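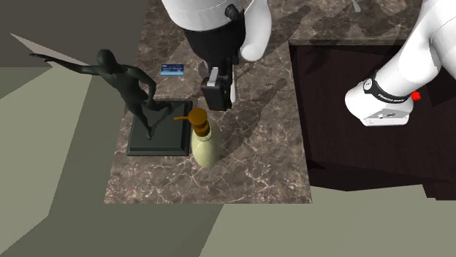 Workstation inspection checklist with comments — arm-assisted packing and finishing

Site: Evside, front counter line
Date of inspection: 2018-01-17
Inspected by: Aurelia Marti
Walked with: Ebise Seyoum (day operator), Pirmin Eberhard (maintenance)
Marks used: OK, FIX, WATCH

The checklist follows the order in which an operator meets the station at the start of a shift. The simulation view at the top is the layout reference for sections 1 and 2.

1. Counter and items

1.1 Arm base on its own table, separate from the work counter. OK
Comment: Same arrangement as the layout reference, with the arm base on the dark wooden table. Leaning on the counter no longer shakes the arm. Operators asked for this in August.

1.2 Tall items placed so the arm can clear them. WATCH
Comment: The statue has an outstretched hand that goes past the edge of the counter. Anyone walking by on that side can catch a sleeve on it. Turn the hand inward where the job allows. Ebise already does this, the late shift does not.

1.3 Pump bottles set down with the spout turned away from the operator. OK
Comment: In the layout the spout points toward the statue's pedestal. Keep it that way on the floor too. The pump top is the first thing the gripper meets coming down, so check the approach height whenever the bottle type changes.

1.4 Flat items (cards, labels) lying fully on the counter. OK
Comment: Cards are still slow for the gripper. Operators may place them by hand, but only with the arm paused.

1.5 Counter wiped and free of personal items. FIX
Comment: Two coffee cups and a phone. There is now no other place to put them. The old packing bench had a shelf and it went out with the bench. Pirmin to fit a shelf behind the operator position.

2. Arm and gripper

2.1 Base plate screws tight. OK

2.2 Gripper fingers clean, no chips, close evenly. OK
Comment: Pads changed at 800 hours. Next check at 500 hours after that change, per our own schedule.

2.3 Arm links clear of the counter surface at every stored position. WATCH
Comment: One stored position brings the elbow very low over the marble while the gripper is above the bottle. It has not touched. Pirmin will teach the position again with more room and save the old one under a different name.

2.4 Stop control can be reached from the operator position without crossing the arm's path. FIX
Comment: Reachable for Ebise, not for Konrad Schwaiger when he is seated. Move the stop box to the front corner of the counter. Test it from a chair as well as standing.

3. People and tasks

3.1 Every operator signed off on pause, stop and restart. FIX
Comment: 2 operators not signed off, both moved over from the Zirkham line. They have been restarting by calling someone across. Until they are signed off they do not work the station alone.

3.2 Written list of what the arm does and what the operator does. OK
Comment: Posted. The arm lifts and sets down. The operator inspects, wipes, wraps and decides what is rejected. Several people said the list settled arguments about who answers for a scratched piece.

3.3 Job rotation followed. WATCH
Comment: Before the arm, one person lifted all day and complained of wrists. Now the complaint is eyes and neck, from standing and watching. Rotation is every hour on paper. On the day I looked, it was closer to whenever somebody asked. Alistair Halliday to put the times on the shift sheet.

3.4 Hand lifting still practiced. OK
Comment: Done once a week so that a stopped arm does not stop the line. Keep it.

3.5 Output target agreed with operators. WATCH
Comment: Target is 572 pieces a shift. Operators say the number is fair on bottles and too high when statues are mixed in, as each one has to be turned and checked by hand. I agree that mixed shifts need their own number. Passed to Alistair.

4. Floor and light

4.1 Walkway on the statue side marked. FIX
Comment: Tape worn through at the corner. Replace.

4.2 Lighting over the counter. WATCH
Comment: The arm throws a shadow over the work when it is extended. Ebise misses small marks on dark green finishes in that shadow and carries the pieces to the window. Try a second lamp from the opposite side before ordering anything.

Open items go to Pirmin (1.5, 2.3, 2.4, 4.1, 4.2) and Alistair (3.1, 3.3, 3.5). Item 1.2 to be raised with the late shift at handover. Copy to the Clullora office.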